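3.2 Working surfaces and attention to printed patterns

The second part of the study looked at how people choose and use printed line-art sheets at home. Coloring and tracing sheets are sold in large numbers to adults, but most earlier work on them has dealt with mood and stress. Much less has been written about the drawings themselves, or about the desks and tables where they are used.

Participants were recruited through two community centers in Zanau and one public library in Bedoya. Of the 231 people who filled in the first form, 200 returned a usable diary. Each person received the same packet of sheets from the Plillovow pattern set and was asked to keep it for four weeks, starting in January. No instructions were given on how often to use the sheets or what to use on them. People who already owned pens, pencils or paints were free to use their own.

The diary had one page per session. It asked for the start and end time, the sheet chosen, the tool used, and the kind of surface the sheet was resting on. A short comment box was left at the bottom. Entries with no end time were kept for the analysis of sheet choice but left out of the analysis of session length.

Plant drawings were chosen more often than geometric ones in both towns. The difference was larger in the evening. In the comments, people who picked plants wrote that an error in a leaf was easy to live with, while an error in a grid stayed visible. Several also mentioned that a plant drawing could be stopped at any point and still look finished – a stem or a single flower was enough for one sitting.

Surface had a smaller effect than we expected. Sessions at a kitchen table were shorter than sessions at a desk, but the gap closed once meal times were taken into account. Among those who worked on bare wood, 27 wrote that the grain showed through when they shaded with a soft pencil. Most of them dealt with this by putting a second sheet underneath. A further 43 reported that the paper slid during use, and this complaint came up more often with pens than with pencils.

Line weight also mattered. Thin outlines were described as neat but tiring in low light. Heavier outlines were easier to follow, and older participants preferred them. We did not vary line weight within a single drawing, so the present data cannot separate the effect of the line from the effect of the subject. This question is taken up again in Section 5, using the Flulline sheets.
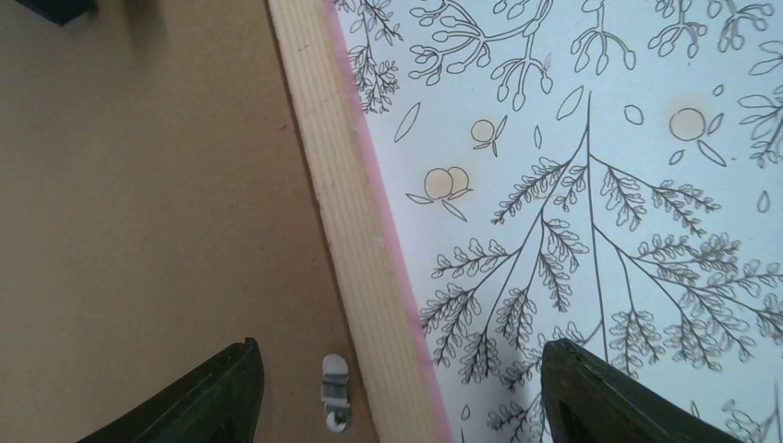 Figure 4. Black line-art plant drawings on a white sheet, next to a pale wooden strip and a tan wooden surface.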